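How to keep dried fruit and nuts together with fresh fruit on one tray?
Posted in Kitchen and Pantry by Anastasia Politis, October

Hello to all. In our house we always have a tray on the table for visitors, with some mandarins, walnuts and dried jujubes. My mother did the same. In the last weeks I have a problem: the jujubes become sticky and soft, and two of the mandarins got mould on the side that was touching the bottom. I bought the mandarins at the market and they were very good when I opened the bag. The kitchen is warm, because the radiator is under the window. Must I separate everything, or is there a way to leave it all on the table? I don't like to have six small bowls everywhere.

Thodoris Pappas
Just put it in the fridge. Walnuts also. Everything stays longer in the fridge.

Ebbe Öberg
The fridge is fine for the mandarins, but then they are cold and visitors do not take them, this is my experience. I would put out only what you will eat in one or two days and keep the rest in the pantry. For the jujubes use a jar with a good lid. They take the damp from the air and from the other fruit. Walnuts in the shell are no trouble at all, mine were in a basket the whole winter.
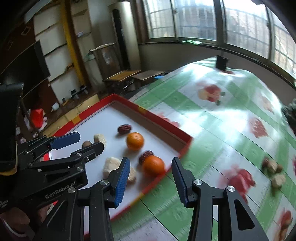
Mandarins go bad first where they press on each other or on something wet, so I would change how you fill the tray before you buy any boxes. A shallow one is best, with a light bottom, so you see quickly if there is juice or a dark spot. With only two mandarins on the white floor, as on this red-rimmed tray, you can leave space between them and turn them every morning. The jujubes are lying close to the mandarins there, one even against the side of the lower one, and for a few hours this is no problem, but for the night I would take them out. Walnuts can stay, also directly on the tablecloth if you don't mind the crumbs. And please wipe the tray with a dry cloth before you fill it again, I forgot this once and had to throw away everything.
Angeliki Karamanlidis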